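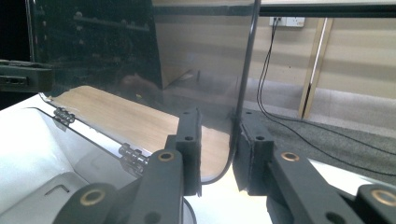
Handout 4: Thin, Clear and Slippery
Introduction to Hands-On Robotics, November
Instructor: Smaranda Dinu. Lab help: Ghada Daher and Eliécer Cáceres

Welcome back, everyone, and thank you for the lovely pile of lab reports. I read every one of them over the break (with a great deal of tea) and I'll hand them back at the end of class. Most of you wrote very well about gripping blocks and cups. A block is a friendly thing to pick up. It has fat sides, you can see all of them, and if you squeeze it a bit off center it forgives you. This unit we move on to things that are less forgiving, and we start with clear acrylic sheet.

1. What makes a sheet hard

Think about how you pick up a pane yourself. You look for the edge, you bring a finger to each face, and you pinch. Simple enough! But a lot is going on there. A clear sheet shows you whatever is behind it, so a camera that is looking for the sheet may find a wall, or a panel, or a reflection of the room. The edge is often the only part that gives itself away, and even the edge comes and goes with the light. Spend a minute turning your sheet under the bench lamp before you do anything else and watch where the edge brightens and where it disappears. Sketch that in your notebook, please. A rough sketch is fine.

Then there is the pinch. Two flat pads on two flat faces sounds like the best case you could ask for, and it is, provided the pads meet the sheet square on. If the gripper is tilted a few degrees, one pad touches along a line near its tip and the other along a line near its base, and the sheet starts to turn between them. You will feel this in the handle before you see it.

2. A little about force

We did friction in Handout 2, so I'll only remind you of the part we need. With two pads, each pressing with force N, the most weight you can hold without slipping is 2 × μ × N, where μ is the friction between pad and sheet. If your sheet weighs 1.8 newtons and μ is 0.3, then each pad needs to press with at least 3 newtons. I would plan on twice that, because your hand shakes and so does mine.

What that sum leaves out is turning. If you hold a tall sheet at its bottom edge, nearly all of its weight sits above your fingers, and a small lean becomes a large one very quickly. Work out the turning force for a lean of 5 degrees and again for 10 degrees. Ruba Daher asked last year whether a wider pad helps, and that is such a good question that I have made it the extra credit. Draw the pad, draw the sheet, and argue it out on paper first.

3. In the lab

Work in pairs, one person on the gripper and one on the notebook, and swap halfway.

Check the pivots before you begin. Open and close the jaws slowly a few times. The links should move freely and the pads should come together evenly. If anything grinds, bring it to Eliécer and he will look at the bushings with you.

Do nine slow pinches at the bottom edge, with your partner keeping a hand near the top of the sheet. Then do nine at the middle of one side. Write down each time whether the sheet stayed upright, leaned or slipped, and which way it went. Please don't leave out the bad ones – they are the ones I enjoy reading most.

Last, lower the sheet onto the bench and let go. Putting down is a skill of its own, and we tend to rush it. Open the jaws only when the edge is resting on the surface and your partner has the top.

Wipe the sheets with the soft cloths only. Paper towels scratch them, and we have already lost two that way.

4. For next time

Read the Dratholm notes, pages 80 to 92. Carla Obeidat wrote them for an older version of this course, so the gripper in her drawings has three fingers and you can skip that part, but her section on finding edges is the clearest I know. Bring one page on this question: if you could add a single sensor to the finger pads, what would it measure, and what would you do with the number?

My office hour has moved to 3:30. The door sticks, so give it a good push. Ghada is in the lab until 5:00 for anyone who wants more practice, and she has extra notebooks if yours has filled up.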